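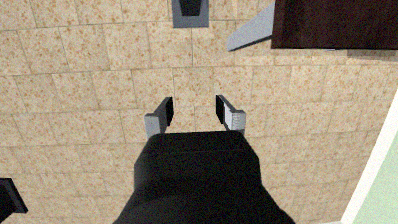
*Gripper with its fingers open (computer render)*

# Money Adviser, Furgate Community Finance

Part-time, permanent. Based at our Furgate office, with one day a week at the Brulteo Street drop-in.

Furgate Community Finance is a charity offering small loans and free money advice to people who find it hard to get either from a bank. We lend up to £300 on a first loan. Last year we made 215 loans and opened 83 savings accounts alongside them.

We are looking for an adviser to join a small team managed by Marlene Ehlers. You will meet clients before and after they borrow, and stay in touch until the loan is repaid.

## What you will do

- Go through income and spending with new applicants and prepare a budget with them
- Explain loan terms in plain words, including what happens if a payment is missed
- Help clients to read and challenge mistakes on their credit reports
- Agree new payment plans with people who fall behind
- Keep case notes up to date on Gravitz, our client records system
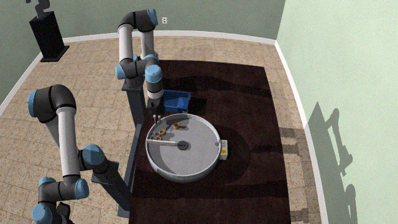
*Two robot arms beside a round grey tray, rendered*

## What we are looking for

You will have worked face to face with the public, in advice, housing, banking or something similar. You should be comfortable with figures and able to talk about debt without judging. A debt advice qualification is useful – if you don't have one, we will pay for the training and give you time to do it.

A second language would help. Many of our clients speak Polish, Romanian or Bosnian.
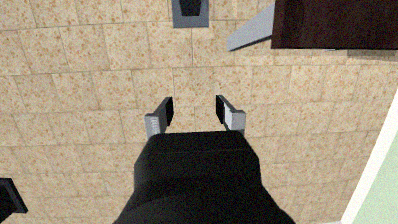
## Hours and benefits

21 hours a week over three days, one of them finishing at 7pm. Pension, paid travel between sites and a yearly training allowance from the Delić Fund.

## How to apply

Send a CV and a letter of no more than two pages to Marlene Ehlers at the Furgate office, 61 Station Road. Please say where you saw this advert. Applications close at noon on 26/11/2025. The post is subject to a basic criminal record check and two references.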